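Search this notebook
Search

Workshop notebook - Gikance two-arm build
May 23, 2021
Entry by Barrett Mahmoud

Bench build, shared workshop. Both arms mounted, both grippers fitted, control on the old Berkix board until the replacement arrives. Firmware unchanged from the April entry. Log started at sample 3,206, so anything before that belongs to the previous run and should be ignored.

Aim for this session was to get away from small rigid test pieces and try the arms on things with awkward shapes. Foam packaging first, then a chair.

Foam is a poor target for the current grip routine. It gives under the fingers and the motor current hardly rises, so the contact threshold has to come down a long way before the routine will call it a grip. I set it to 329 counts in the config and left it there. White on black gives the segmentation an easy job when the arms are still. With both arms moving the edges smear and the tray outline comes out doubled, much as it looks here with the left fingers just short of the tray and the two rolls beyond the right arm.
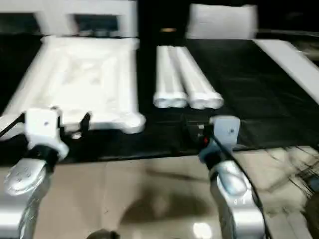
Chair handling

Same mat, same base position. A white plastic chair is light for its size but the load sits well out from the wrist, and the wrist joint is the weakest part of the Litberg arm. Limits set before starting:

- wrist torque limit down 2 steps from default
- joint speed at the slow setting on both arms
- left arm leads, right arm follows with a compliant hold

The left gripper takes the seat near a front corner, fingers against the lower edge of the seat frame. With the seat tilted underside up, the ribs show and the legs stick out into the space the arms want to use. The collision model has the chair as a single box, so it knows nothing about the legs.

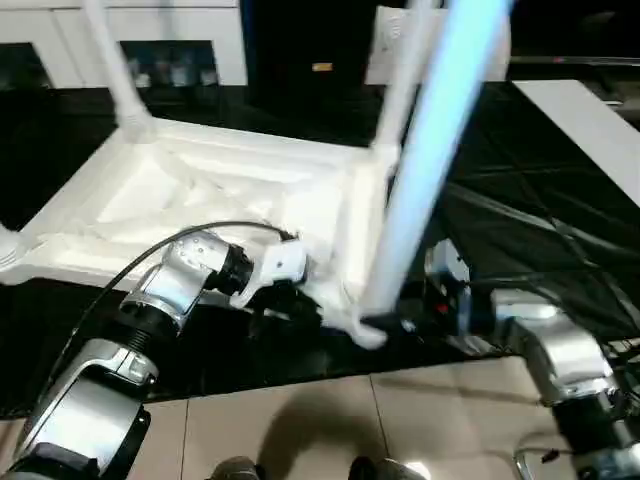 Replacing the box with a slab and four thin cylinders should be enough. I would rather not load a full mesh - the planner is slow already and the ribs don't matter for this.

The cable loop on the left arm also needs looking at. It swings wide of the forearm and there is no allowance for it in the model either. Either clip it at the elbow or pad the link radius. Clip first, it's cheaper.

To do:

1. Chair model as above, legs included.
2. Cable clips, both arms.
3. Shorter exposure on the head camera, then repeat the foam run at the same speed.

Config saved to the shared drive under Gikance, 3 files. Please don't overwrite the threshold value without adding a line here.

Contact: Mahmoud workshop notes | © 2021 Barrett Mahmoud | Back to top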